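Asunto: Re: [automatizacion-domestica] ¿Plegado de ropa en 2 años? Lo dudo

El mensaje citado decía:
> En Clalumthorpe dan por resuelto el plegado de prendas.
> Con 82 camisetas seguidas en el banco de pruebas, Orkel
> falló 6. No veo qué queda por discutir, salvo el precio.

Queda por discutir el banco. Orkel trabaja sobre mesa rígida, con la prenda ya extendida y el cuello siempre hacia el mismo lado. Una cama cambia el problema: la sábana hace pliegues propios, el apoyo cede y el contraste entre tela y fondo es bajo. Adjunto material de la tarea sobre cama, con pinzas manejadas a mano.

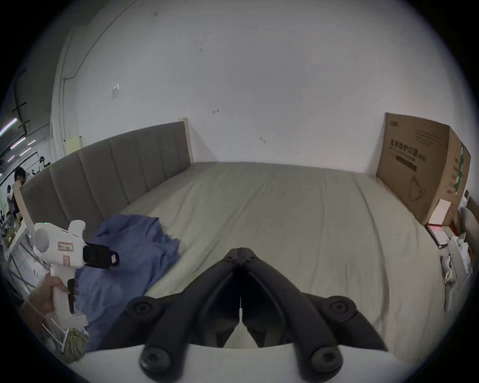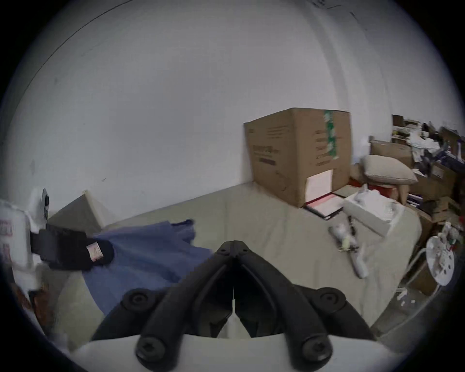 Las dos siguientes, con la prenda azul ya sujeta: 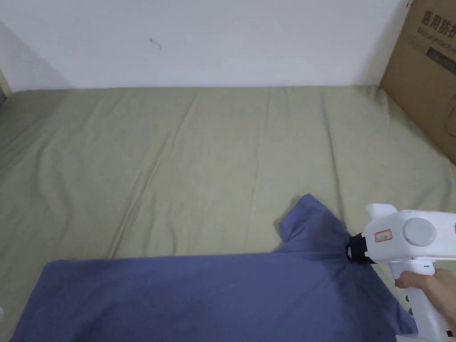
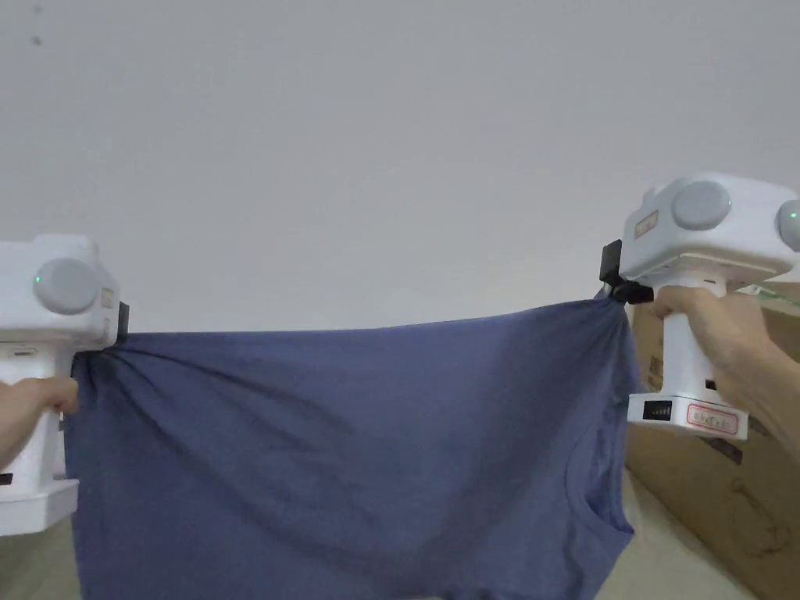 ¿Puede una máquina doméstica plegar hoy una camiseta arrugada sin ayuda? En condiciones preparadas, a veces; en un dormitorio corriente, no con una tasa de acierto que justifique comprarla.

El punto débil sigue siendo la localización de las esquinas. Una vez sujetas dos, el resto es trayectoria. El módulo de Skirton pierde la segunda esquina en cuanto hay tela doblada debajo, y cada reintento le cuesta 25 segundos. Con 4 reintentos ya ha terminado antes cualquier persona.

Petrauskas propone sacudir la prenda en el aire y buscar el borde colgante. Me parece mejor vía, aunque exige dos brazos y bastante espacio libre sobre la cama.

Si alguien tiene registros de fuerza en el agarre con punto fino, me interesan. Los de algodón grueso ya los tengo.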